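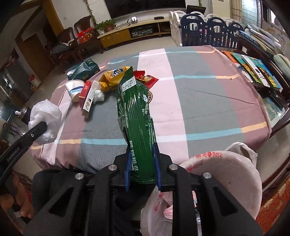
*Posted by the Sornthorpe Home Robotics Club, Handheld Team*

So Saturday was another table-clearing day for me, and I promised the newer folks I'd finally write down the house rules we use when we collect with the two-gripper setup. They've been living in a chat thread, and that thread has 135 messages in it, half of which are about lunch.

First rule, and the one I get the most grumbling over: leave the table the way people leave tables. I love a nice plain surface as much as anyone, but a plaid cloth with wrinkles in it is what folks have at home! Don't iron it, don't tug it flat between takes. Same goes for the trash. Paper cups, little cartons, balled-up tissue, snack wrappers, all of it mixed together and leaning on each other. If you catch yourself lining things up by size, go get a coffee and start over.

Second, one item per hand. You can hold a wrapper upright in the right jaws and have the left already on a plastic bag, that's fine, that's how people work. But no scooping three things at once with the side of the gripper. I did this for most of a week and had to throw out 41 clips (still a little sore about it).

Third, grab with the pads. The blue ones, the whole reason they're on there. A long foil-type wrapper wants to twist when you pinch it, so take it near one end, close slowly, and wait a beat before you lift. If it slips, let it slip and pick it up again. Keep the clip! A fumble and a second try is perfectly good data, and I'd much rather have that than somebody's fingers sneaking in to help. Fingers stay on the handles.

Then there's the bin. Liner in, rim folded over, bin close enough to the table that you aren't walking. We went back and forth on whether the bin should always be in the same spot and settled on moving it every 8 takes. Lower right, lower left, by the chair, wherever. Books and anything else that isn't trash stay on the table too, and they don't get touched. The person reviewing marks it as a fail if a book ends up moved by more than a nudge.

Privacy stuff, which I used to be sloppy about. Check the room before you start: screens off or blank, mail turned face down, family out of view unless they've signed the form. Product wrappers are okay under our rules. Names and addresses aren't, so peel those shipping labels off before the box goes anywhere near the table.

Last one is the log. Room, surface, lighting, which pair of grippers, anything weird. I keep mine in Plidari and export at the end of the day, but a paper notebook works too as long as somebody can read your handwriting. Our goal is 2000 good clips by the end of April and I'd like every one of them to have a line in the log.

I still haven't decided what to do about liquids. A cup with a bit of tea left in it is about as real as it gets, and it's also my tablecloth. For now it's empties only. If your group has a rule for that one, leave it in the comments, and I'll bring it up on the next call.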